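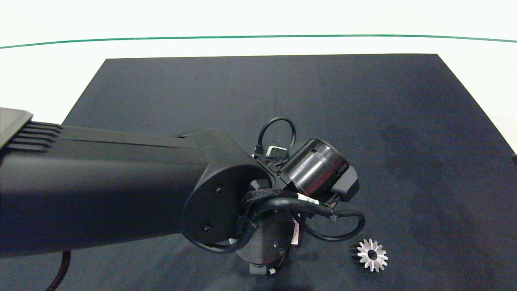

Small Business Bookkeeping
Unit 7: Petty Cash
Instructor: Gisela Daza

Readings: chapter on cash controls, first half. The section on foreign currency is not on the June exam.

What petty cash is for

Petty cash covers small purchases that are not worth a check or a card charge: stamps, parking, a box of pens. Payroll and supplier invoices never go through it. Each business sets its own limit per purchase. In our practice company, Akolgo, the limit is $18.

The imprest system

The fund starts at a fixed amount and is always brought back to that amount. At any moment, cash in the box plus receipts should equal the fixed amount. One person, the custodian, holds the key and signs every voucher.

Opening entry:
Debit Petty Cash
Credit Checking

No entry is made when cash is paid out. Expenses are recorded when the fund is refilled. Students lose the most points on this.

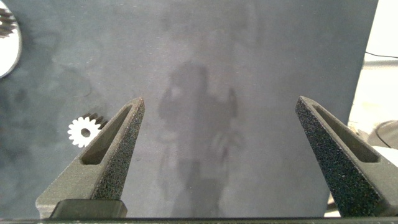 Refilling the fund

1. Sort the vouchers by expense account.
2. Add each group and check the total against the cash missing from the box.
3. Write a check to the custodian for the cash needed.
4. Debit the expense accounts and credit Checking. Petty Cash is not touched unless the size of the fund changes.

Any difference goes to Cash Short and Over. A shortage is a debit and an overage is a credit.

Homework

Problem set B, all but the last question. Use account 1248 for office supplies. Hand in the voucher sheet with your journal page.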